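Filed under: Auditions & Calls

Squeezebox players, fiddlers and one brave drummer wanted for the Guvthorpe touring band

Hi all! I run the Guvthorpe Ceilidh Band (I play keys, drive the van and answer the emails) and we need people. Two of our regulars have moved away for work, and a third is having a baby right when the spring dates start, so I'm looking for new faces to join us from April.

What we play is dance music, mostly. Scottish sets, a bit of Irish, some polkas I picked up years ago from a Czech band called Malý, and a waltz or two so everybody can catch their breath. We do weddings, town halls, the odd festival tent, and a run of theater nights where people sit down and listen, which took some getting used to! The biggest room on the list this year holds 1,121 and the smallest is the back of a pub, and I like the pub better, if I'm being truthful.

I'm looking for:

- an accordion player, piano or button, I don't mind which
- 2 fiddlers, at least one happy to take the tune while the other wanders off into harmonies
- a drummer who can play quietly (I know, I know)

You don't need to have won anything. You do need to hold a steady tempo for a whole Strip the Willow, and you need to be able to watch the dancers while you play. Reading music helps because I hand out charts, but one of our best players ever learned everything by ear off recordings I sent her, so don't let that stop you. Singers, I'm sorry, we have plenty of you already, but write anyway if you also play something.

The money: every player gets $300 a night for theater dates and a bit less for pub nights, depending on the door. Gas is covered. Rehearsals aren't paid, and there are 4 of them before the first show, all in the evening, starting at 7. If we stay overnight I book the rooms and you won't have to share unless you want to.

Auditions are at Dristholm Hall, upstairs, use the side door. Bring one fast tune and one slow one, and I'll throw a new one at you to see how you get along with it. It takes twenty minutes or so and there will be cookies. Drummers, there's a kit there, just bring your sticks. If you can't get to Dristholm, send me a recording. Your phone is fine, I don't care about the sound quality, I care about the lift in it.

To sign up, go to our page on Pundix and hit "Calls." Tell me what you play, how long you've been at it, and which weekends you already know you can't do. Please don't skip the weekends part. Last year I hired a wonderful whistle player and then found out she was away for half the summer, and I spent June on the phone.
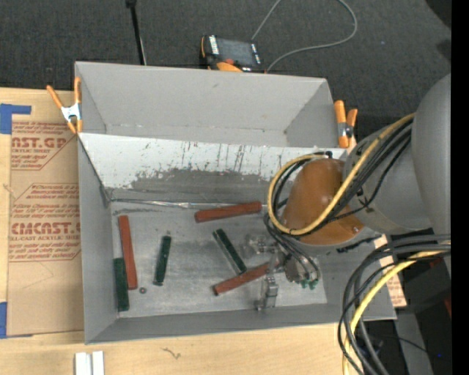 One of last season's fiddlers wrote to say I should warn you about the sets. They're long, she says, and the second half is longer than the first, and you'll want to eat before you come because I never leave enough time between soundcheck and doors. She also says the theater nights were the most fun she's had on a stage, and that the polkas get easier once you stop counting.

So eat first! I'm working on the soundcheck thing. I'll write back to everyone who applies, yes or no, and if it's a no I'll still put you on the list for fill-ins, because somebody always has a cold in February.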